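Locker (storage)

A locker is a small, usually narrow storage compartment with its own door and its own lock, most often built in banks with a lot of others just like it. You'll find them in schools, swimming centres, gyms, factories, hospitals, libraries and railway stations, and I'd argue you can tell a fair bit about a place by how it runs them. I've been writing entries for this encyclopedia of everyday furniture for a while now, and lockers are the one I kept putting off, mostly because every time I sat down to it I found another kind I'd forgotten (ski lockers! bowling club lockers! the tall skinny ones for choir robes!).

Name

The word comes from "lock", no surprises there, and in English it was used for chests and cupboards that could be locked long before anyone hung a gym bag in one. Sailors kept the old sense going. A chain locker on a boat is the space where the anchor chain lives, and Davy Jones's locker is the bottom of the sea. In Australia we say locker for nearly everything in the family, though my aunt calls the ones at the pool "the cubbies", which strictly speaking they aren't, as a cubby or pigeonhole has no door.

Construction

Most of the lockers I've used in my life were sheet steel, folded at the edges for stiffness and finished in a baked paint or powder coat. Steel is cheap, it takes a beating and it doesn't burn. It does rust, though, and it's noisy. Anyone who went to a high school with a steel bank along the corridor will remember the racket at the end of lunch.

Pools and beach pavilions tend to go for plastic or compact laminate, which don't mind the damp. Timber turns up in golf clubs and the older sort of rowing shed, where it smells wonderful and swells shut every winter. Mesh lockers are popular in fire stations and footy clubs because gear dries out in them, and because the person in charge can see what's inside without opening anything.

Doors come in one, two, three or more tiers. A single-tier locker is full height and will take a coat on a hanger. Two-tier is the usual compromise. Once you get down to five or six tiers you're into what the trade calls box lockers, good for a helmet or a handbag and not much else. There's also the Z-type (some catalogues say L-type), where two doors interlock so that each person gets a tall skinny bit for hanging and a wider bit for a bag. I love these. They look completely mad and they work beautifully.

Ventilation

Wet towels and shut doors are a bad combination, so most metal lockers have some way of letting air through. The common answer is the louver, or louvre if you're spelling it the way I was taught, a set of parallel slots in the door. Some makers press them outwards so drips run off, and others punch plain holes or little diamonds. Lamduan Somboon, who fitted out change rooms for years and was very patient with my questions, reckons slots near both the top and bottom of a door do far more good than twice as many in the middle, as the air has somewhere to come in and somewhere to go out. 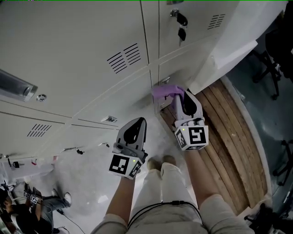
Beige metal lockers with slotted vents, and keys left in one of the locks. Photo: Upendo Muli

Locks

Now this is where people get opinionated. The simplest fitting is a hasp or a latch with a hole through it, and you bring your own padlock. It costs the owner next to nothing and leaves the users to sort themselves out, which they mostly do, apart from the annual bolt-cutter visit for whoever forgot their combination.

Cam locks are the small round cylinders you see on office and staff lockers. Turning the key swings a flat metal tongue behind the frame. They generally come with two keys, and there's often a number stamped on the face so a replacement can be ordered, plus a master key held somewhere safe. The number of places where "somewhere safe" is the biscuit tin in the tea room is higher than you'd hope.

Coin-return locks hold your dollar hostage until you bring the key back. Combination locks built into the door suit schools, because the code can be changed over the summer without touching the hardware. Electronic ones, with a keypad or a wristband, have taken over at the bigger gyms. I'm in two minds about those. They're very handy right up to the moment the battery goes flat and you're standing there in your bathers.

Allocation

Lockers are either assigned or day-use. Assigned ones belong to a person for a term, a year or a whole career, and they fill up accordingly with spare jumpers, old rosters and stickers. Day-use lockers are emptied at closing. The library where I did most of the reading for this entry has 92 of them near the entrance and a sign giving you until closing time, after which your things go to lost property. At my old workplace there were 52 lockers for a much larger crew, and the waiting list was a source of real bitterness. I was number 11 for two winters.

Dimensions

There's no single standard, which drives replacement buyers up the wall. Steel units here are commonly sold at 1800 mm high, with widths from 300 mm upward and a depth of 450 or 500 mm. Sloping tops are an optional extra and well worth having if you clean for a living, as they stop people parking boxes (and lunch, and shoes) up there where the dust collects. Banks should be fixed to a wall or to each other, as a tall empty unit with a few doors open can tip forward.

Parcel lockers

The newest branch of the family is the parcel locker, a bank of mixed-size boxes outside a shop or a post office that opens with a code sent to your phone. I've left these fairly short because they've got their own entry, and because the one near me still won't accept my surname.

See also: Cubby; Padlock; Tallboy; Cloakroom; Left luggage

Entry last revised July 2021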